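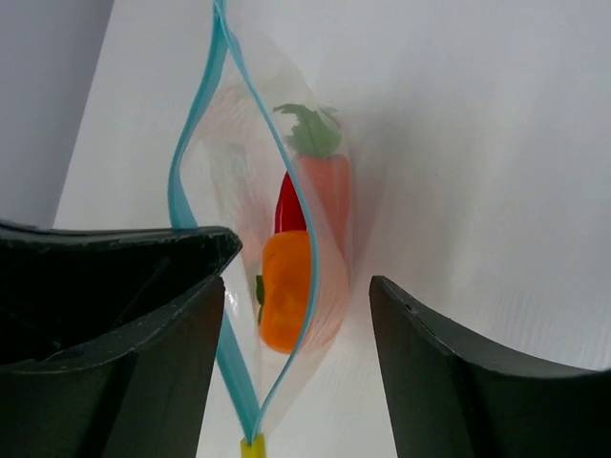
The zipper bag, seen from the wrist camera, with the orange pepper nearest the fingers.

March 9, 2019

I have been back on the bag problem for most of the week. The arm does fine with boxes and cups. Bags are harder, and a clear zipper bag is about the worst thing I could have picked, but it's what we keep vegetables in at our house, so it's what I want the arm to handle.

The fingers are the second set I printed at the Brimmont shop. The first set was flat all the way down and I never liked how it met thin plastic. These have a scooped profile with a narrower tip. They take 14 hours to print as a pair if I don't rush the layer height, and I have to book the machine overnight. Both are black, which makes them easy to tell apart from the white background when I go through the footage. The bag itself is another story. The film washes out against white, and the only edge I can rely on is the blue seal strip. I changed the vision code to look for that color first and guess at the rest of the opening from it.

For filling I am using an orange pepper, a red chili, and a long pinkish vegetable with leaves on top. The mix of shapes is deliberate. A bag full of the same thing hangs too evenly and I learn less from it.

Next on the list:

Slow the approach on the last 15 mm of finger travel. The speed setting I have now came from the cup tests.

Try a gray sheet behind the work area in place of the white one.

Move the Pundmont controller off the bench. Its fan shakes the table enough to show up in the video.

Rename the log folders. I have 918 files with names like "test new new" and can't find anything.

I would like to have the open and close routine written by May. Putting the vegetables in and taking them out will be a separate post. If you have worked with thin film and printed fingers, leave a comment and tell me what you put on the tips. I have 2 kinds of rubber sheet here and haven't cut either one.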